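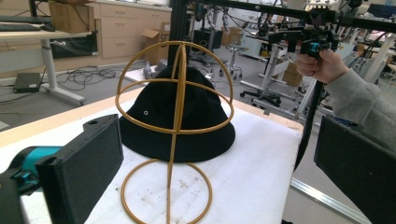

Teaching the Display Room to Work by Hand

At Skosano, the hat and accessories distributor, the task of dressing display stands has always belonged to the presentation department. Each hat is set on its stand, turned to face forward and checked at the brim before it goes to the photographers. The department has 22 employees, and until February all of them did this work entirely by hand.

Under an agreement with the automation firm Breltach, three of those employees now spend two days a week recording their own movements with hand-held grippers. The recordings are used to train a robotic arm, which is expected to take over the simplest placements next year.

Yolanda Tello, who supervises the department, selected the first 129 styles for the program. Soft hats were included from the start. "A stiff crown forgives a poor grip," she said. "A bucket hat does not, and it is a large part of what we ship."

The change has required new arrangements. Recording hours are paid at a higher rate, and sessions end after two hours to limit strain on the wrist. Gonzalo Bravo, an employee representative, negotiated both terms. He has also asked for a written commitment on staffing once the arm is in service. Management has agreed in principle, but the text is still under review.

Employees who complete the training may apply for positions checking the arm's work. Applications open in February.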